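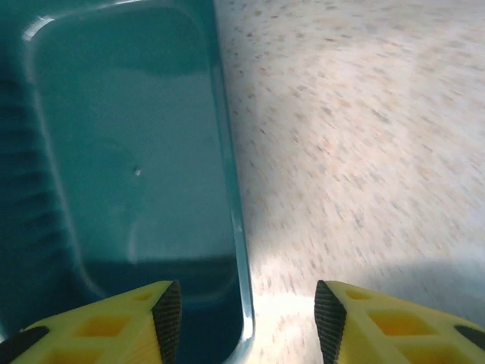 Wrist view, both fingers open over the rim of the teal bin.

Grip the edge, drag it left, let go. Vilho Aaltonen had done it sixty times since lunch and his shoulder hurt from the handles.

"Again," said Cuevas, from the other desk. She didn't look up.

He pushed the right handle forward. Across the room the arm went with him, half a beat late. Yellow fingers down. One in the bin, one out. Squeeze. He felt nothing, of course – the handles had no feel in them, you did it all with your eyes and after a while your eyes made something up. A sort of tightness. He dragged it left.

"Too slow."

"It was the same as the last one."

"The last one was too slow."

Worolport wanted the demos by eight. Worolport wanted them smooth, no pauses, no second tries, becuase whatever he did the thing would learn it. All of it. If he stopped to scratch his nose it would learn to stop. In June he'd shown one how to fold towels and it came back from training with a little shake before each fold. His shake. His father's, really, before that.

He hadn't told anyone about that.

Again. Fingers open. There was a white speck on the floor of the bin, nearly in the middle. Crumb? Bit of paper? He'd been looking at it for about two hours and had started to line up on it without meaning to. Speck, rim, down, squeeze.

"You're hitting it dead on now," Cuevas said. "What changed?"

"Nothing."

He thought of some kitchen in Estilside, a clean bin, no speck. The arm hanging there over the edge – waiting for it. Looking.

"Vilho. Go."

He took his hands off the handles. Got up, knees cracking, and walked over and reached in past the fingers and pressed his thumb on the speck. It came away stuck to teh skin.

"What are you doing?"

"Throw out the last ones," he said. "I'll do them over."

She looked at the clock, then at him. He was already sitting back down.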